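Progress report, March 2022
Prepared for Konance by Conall Geraghty, series producer, Plornby

**Where we are**

Principal recording on *Barua*, the couples' dance competition, is finished. We shot 9 studio episodes on the main stage, plus the auditions and the rehearsal inserts. Episodes one to four are locked and have gone to the sound mix. Five and six are at second cut. The other three are in assembly, and the semi-final is the furthest behind, as it ran 16 minutes over and needs a full routine taken out.

Torben Steinbach is leading the edit. He asked for a second suite from the middle of the run and we agreed to it out of contingency. It has taken the pressure off, and we would like to keep it until the final is delivered.

**Casting and contestants**

We saw 127 couples at open audition and took 16 through to the studio stage. Two couples withdrew before recording, one through injury and one over work commitments, and both were replaced from the reserve list. All contributor agreements are signed apart from one guest judge, whose agent has queried the repeat fee. We expect to settle this without going above the rate in the budget.

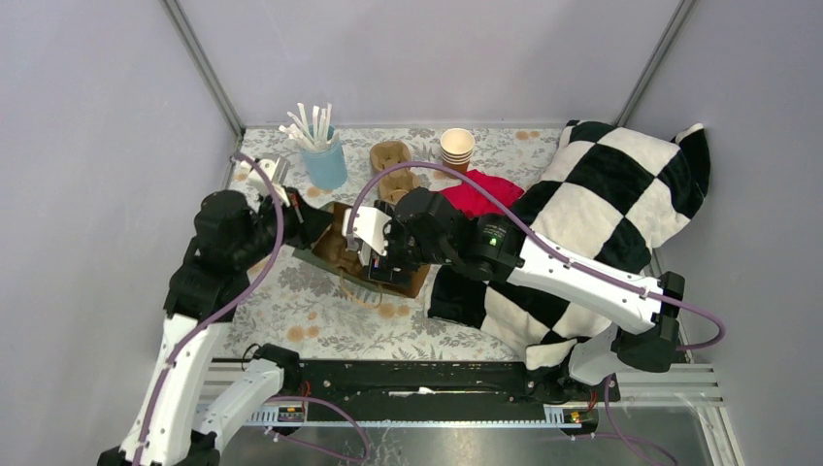

Aftercare calls have been made to every couple eliminated so far. One contestant asked for a remark in episode three to be removed. We looked at it with the compliance adviser and cut it. The running time was not affected.

**Voting**

The public vote will be run by Zolurier through the show's website, with one free vote per account in each round. We had hoped to offer voting by text as well, but the cost per message was too high for the numbers we expect. The test in the office went well except that accounts made on older phones did not get the confirmation email. Zolurier has the fault logged and has promised a fix before the press launch.

The wording of the terms still needs your approval. The open point is what happens in a tie. Our preference is for the head judge to decide, as it keeps the live final to time.

**Budget**

We are 2 per cent over on studio costs, mainly overtime on the semi-final and a late change to the lighting rig. Travel and wardrobe are both under. Taken together we still forecast coming in on budget, but contingency is nearly used up and we would not want to add anything to the final.

**Next**

- Deliver episodes one to four to Konance in April
- Lock five and six
- Agree music clearances for the final, where two tracks are outstanding
- Repeat the voting test with a larger group
- Your notes on the title sequence, please, as the graphics house is waiting on them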